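The gripper that wouldn't let go: a chat with Hollis Yazzie

I'd been told to ask Hollis Yazzie about the August fault, and I'd also been told she wouldn't want to talk about it. Wrong on the second count! I barely had my coat off before she was pulling up the log.

Hollis looks after the tabletop arm at Sondham, a small lab that teaches robots to handle kitchen things. She has a soft voice and a very loud keyboard. Her colleague Itsuki Oshima writes the grip controller, and he wandered in and out while we talked, mostly to correct her dates.

So what happened? "It held on," she says. "That's the short version. The arm picked up an item, got the command to open, reported that it had opened, and the fingers stayed shut."

The trouble is that the rest of the system believed the report. As far as the software knew, the hand was empty, so it went off to fetch the next thing with the first thing still in its grip. It came down on a bowl, pushed, felt resistance, and pushed a bit more. The force limit should have tripped at 40 newtons. It let the arm get to 92.

"The bowl went across the room," Hollis says. "I was reaching for my coffee and it went past my elbow. I hit the stop, and then I sat down for a minute."

I asked if she'd been hurt. She hadn't, and she was quick to say so, but she filed it as a near miss all the same (good for her, I've been in labs where that bowl would have been a funny story and no paperwork). The arm stayed off until they knew why.

Finding out why took a while. Itsuki's first guess was his own code, and he spent a couple of long evenings with it before he would look at anything else. "I was almost disappointed when it wasn't me," he told me from the doorway. The culprit was a connector on the gripper cable. Every time the wrist turned far enough, the cable pulled, the signal dropped out for a moment, and the controller filled the gap with the last thing it had been told to do. Told to open, so it must be open.

And the force limit? That one stung more. Somebody had raised it for a test with a heavier part and saved it as the default. Hollis thinks it may well have been her.

They're back at work now, on the same sort of task as before, with toy food and dishes laid out on the white table. I could have watched it go for the ketchup all afternoon.
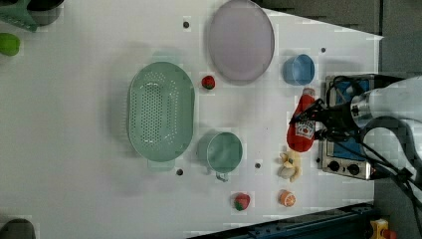

What they changed

The connector was the easy bit. They swapped it for a locking one from Brinkmann and ran the wrist through 2,000 full turns without an item in the hand, watching for dropouts. They got none. Hollis would have liked more turns but the cell was booked.

The controller no longer guesses, either. If the signal drops, the gripper's state goes to "unknown," the arm stops where it is and a person has to clear it. "It's annoying," says Itsuki. "It stops for silly things. I get grumpy messages." He's keeping it.

The force limit now lives in a locked file, and changing it takes two people. There's also a check at every startup that compares the live number with the one on paper, and Hollis reads it out loud. I thought she was kidding until she did it in front of me.

They've written the whole thing up for their sister lab at Penholm, who run the same arm under a different nickname (theirs is Jarko, and no, I didn't get the story). Penholm went back through 700 of their own runs and found the same dropout in a few of them, all with nothing in the way when it happened. Lucky!

Before I left I asked Hollis whether she still sits in the same spot. "I moved the desk back," she said. "And the coffee's on the other side now."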